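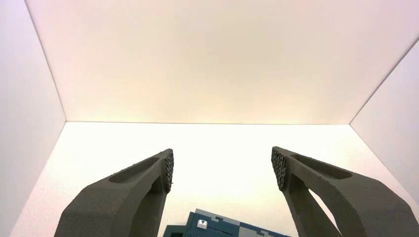 Chapter 6
Soil and Water

Gundamley is a farming village at the lower end of a long valley. In an ordinary year it gets 900 millimeters of rain, most of it in a few months. The next village up the valley, Trekby, gets almost the same amount. Yet in a dry spell the fields at Gundamley stay green for weeks after the fields at Trekby have turned brown. The farmers in both places grow the same crops and plant them at the same time of year. What differs is the soil.

Soil is a mixture of mineral grains, decayed plant and animal matter, water, and air. The water and air share the spaces between the grains, called pores. After heavy rain most of the pores fill with water. Over the next day or two, gravity pulls water out of the larger pores and air takes its place. The smaller pores hold on to their water, and plant roots draw on this supply between rains.

The size of the pores depends mainly on the size of the grains. Sand grains are large and leave large pores, so water runs through sand quickly. Clay particles are far too small to see without a powerful microscope, and the pores between them are tiny. Clay holds a great deal of water - more than any other soil type - but it grips some of that water so tightly that roots cannot pull it away. Loam, a mixture of sand, silt, and clay, lies between the two. Trekby sits on sand. Gundamley sits on loam.

A soil scientist named Montri Wiriya measured this difference with a simple method. He dug soil from a field in November, weighed it, dried it in an oven, and weighed it again. One sample weighed 496 grams before drying. The weight lost in the oven is the weight of the water that was in the soil. You will use the same method in Section 6.2, starting with 100 grams of moist soil.

In this chapter you will learn to:

Name the parts of soil and explain how each one affects water
Tell sand, silt, clay, and loam apart by feel
Calculate the water content of a soil sample
Explain why some soils drain faster than others

Key terms: pore, texture, loam, infiltration, field capacity, wilting point

6.1 What Soil Is Made Of

Pick up a handful of garden soil and rub a little of it between your thumb and finger. If it feels gritty, it contains sand. If it feels smooth, like flour, it contains silt. Moist clay feels sticky and can be rolled into a thin ribbon. Most soils contain all three, and the proportions give a soil its texture.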